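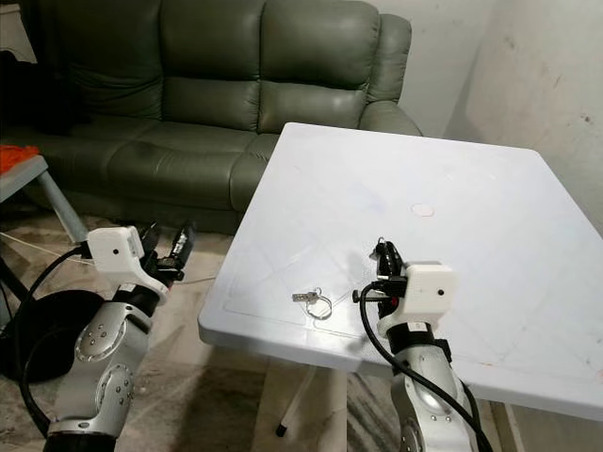
White table, keys on the split ring, both arms.

6 April 2018 – subtitle bench, Szilágyi restoration

Continued on episode 9 of Ladar. Source is the Galtex tape transfer, second pass. Regula's retimed script from the first pass does not fit it. Offset is 61 frames at the opening titles and stays at 61 until the eyecatch, then jumps. Checked the jump against the audio waveform: the broadcast master has black between the halves and the Galtex tape has a shorter black. Split the script at the eyecatch and shifted each half separately. Part A now lands on the scene cuts. Part B still has three lines bleeding over a cut in the hangar argument; fixed by hand, not yet checked by a second person.

Song subtitles: the opening is the same cut as episodes 1 to 8, so I pasted the existing block. The ending is a different arrangement from here on. Same lyrics, slower second verse. Deok-su is to redo the karaoke timing. Until then the ending carries plain lines, no syllable highlighting.

Terminology. Aileen wants "Flemutside" kept as one word for the colony and its inhabitants both. The old fan script had "Flemut Side" for the place and "Flemutsiders" for the people. The dialogue does not make the distinction, so going with Aileen. Search and replace run on 1–9. Two hits left alone, both in on-screen signs where the original lettering is already in Roman characters and reads as two words.

Date problem. The narrator says the war ended in 2035. The newspaper prop in episode 4 says 2000. Rommel thinks the paper is meant to be an old one kept in a drawer, and the way the grandmother handles it supports that. Leaving both as they are, no translator's note.

Video side, from Ramil:
- Dot crawl filter at the episode 8 setting smears the thin pen lines on faces. Backed off one step. Some crawl remains on red text.
- The pan over the harbor is true 30 fps, everything else in the episode is telecined film. Marked the pan as its own section in the override file.
- Grain in the dream sequence is in the original photography. Do not denoise.

Test encode of the dream sequence came out at around 90 percent of the size of the old one. Banding in the sky is better but visible on the office monitor with the lights off.

Open:
- second check on part B, hangar lines (Regula)
- ending karaoke (Deok-su)
- honorifics in the classroom scene – Aileen and Rommel disagree, text currently follows Aileen
- episode 10 tape not transferred yet; Galtex quotes August for the remaining reels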